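Community > Get Involved > Repair Bench

Bench helpers wanted for the Naciri Repair Evenings

Do you like taking things apart and, even better, putting them back together? We would love to meet you! The Naciri Repair Evenings are looking for new bench helpers for the fall season. Neighbors bring in lamps, radios, sewing machines, bikes and old desktop computers, and we sit down with them and try to get the things going again. Last season 235 items came across our tables, and the list for fall is filling up already.

You don't need a certificate. If you can sew a straight seam, wire a plug safely or read a bike chain, there's a seat for you — and if you can't yet, Signe Hovland runs a starter session on hand tools and electrical safety before the first evening. Patience matters more to us than speed. Owners sit beside you while you work, so it helps to enjoy talking (and listening to the long history of a toaster).

What we ask: two evenings a month, 18 or older for the electrical tables, and a quick call if you can't make it. Sewing and bikes are open to younger helpers who come with an adult.

What you get: supper, bus fare, use of the shared tools, and good company. There is no pay. Duygu Türkmen looks after the sewing table and would be especially glad of someone who knows zippers.

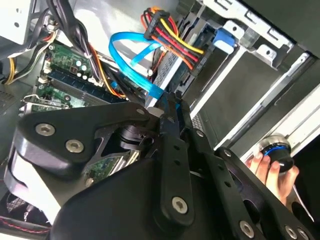 Naciri, August 13, 2019 — The computer table is short of hands this season, so if you know your way around the inside of a desktop case and can tell a SATA cable from a power lead, please say so when you write. Oana Pascu will get back to you with the fall dates and a short form. Come and sit in on an evening first if you'd like to see how it goes!

Contact: Oana Pascu, Repair Bench | © 2019 Naciri Repair Evenings | Back to top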